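4.2. Montaje y desmontaje de taburetes de plástico: lo que se puede afirmar y lo que no

La bibliografía sobre mobiliario ligero de plástico moldeado suele dar por sentado que un taburete de patas separables es un objeto sencillo. Los catálogos insisten en ello, y buena parte de los trabajos que los citan repiten la idea sin someterla a prueba. Nuestra posición es más reservada. El número de piezas es bajo, desde luego, pero de ahí no se sigue que la unión entre pata y asiento sea fácil de hacer bien, ni que quede igual de firme en las cuatro esquinas.

El estudio de Cliveck, el más citado en esta materia, sostiene que cualquier adulto monta un taburete de este tipo sin instrucciones. La muestra fue de 145 participantes, todos ellos empleados de la propia empresa, y no se indica cuántos habían manejado antes el mismo modelo. Tampoco se define qué se entiende por montado. Una pata que se sostiene por sí sola puede no haber llegado al tope, y esa diferencia, que a simple vista pasa inadvertida, es la que importa cuando alguien se sienta. El informe posterior de Orville corrige en parte el problema al exigir una comprobación de carga, aunque la hace una sola vez por unidad y siempre con el asiento recién armado.

En nuestra serie trabajamos con el asiento boca abajo, apoyado sobre una superficie cubierta de negro. La postura invertida tiene ventajas evidentes: las cuatro esquinas quedan accesibles y el peso del asiento ayuda a mantenerlo quieto. Tiene también un inconveniente que los manuales omiten. Con las patas hacia arriba, una inclinación leve se confunde con la apertura propia del diseño, y quien monta tiende a dar por buena una pata torcida. La Figura 3 recoge dos instantes del trabajo en esa posición. 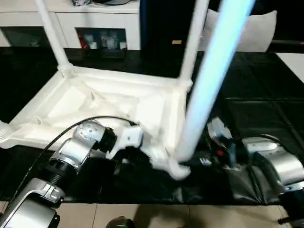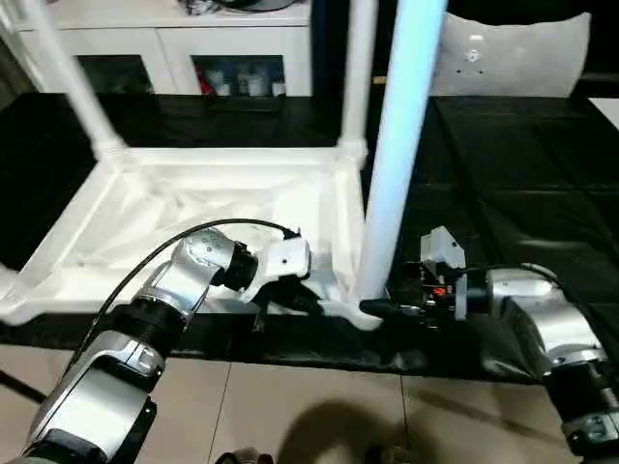 Figura 3. Estructura blanca de plástico invertida, con patas orientadas hacia arriba, sobre fondo negro.

Registramos 214 operaciones de unión, repartidas entre dos modelos: el de Flevgate, de uso doméstico, y el de Türkmen, que se vende sobre todo para terrazas. No encontramos una diferencia clara entre ambos, y desconfiamos de los trabajos que sí la encuentran con series más cortas. Lo que observamos es una variación considerable dentro de cada modelo. Hubo patas que entraron con un empuje moderado y otras, de la misma caja, que obligaron a retirar la pieza y empezar de nuevo. Atribuirlo al operario, como hace el estudio de Cliveck, nos parece cómodo - la tolerancia del molde explica lo mismo y con menos supuestos.

Conviene detenerse en el orden de las patas. La recomendación habitual es proceder en diagonal, por analogía con el apriete de una rueda. La analogía es débil. En una rueda se reparte una tensión entre tornillos que actúan sobre la misma pieza rígida; en un taburete, cada alojamiento es en gran medida independiente y la base cede un poco bajo la mano. Comparamos el orden diagonal con el perimetral y los resultados se solapan. Puede que exista un efecto pequeño que nuestra serie no alcanza a detectar, pero no vemos motivo para presentarlo como norma.

Más dudosa aún es la cifra de durabilidad. Türkmen declara hasta 2000 ciclos de montaje y desmontaje sin pérdida de ajuste, sin describir el ensayo ni la temperatura a la que se realizó. Solicitamos el protocolo en febrero y seguimos sin recibirlo. Mientras no se conozca, preferimos no incluir ese valor en la Tabla 2 y dejamos la casilla en blanco - decisión que uno de los revisores consideró excesiva y que mantenemos.

Queda por tratar el desmontaje, al que se presta poca atención pese a que el argumento de venta descansa en él. Extraer una pata exige sujetar la base con una mano y tirar con la otra en la dirección de la propia pata. Si se tira en vertical, el esfuerzo recae sobre un lado del alojamiento. No medimos el desgaste resultante, de modo que nada de lo dicho aquí permite estimar la vida útil de la unión. La sección siguiente se limita a la estabilidad del taburete ya colocado sobre el suelo.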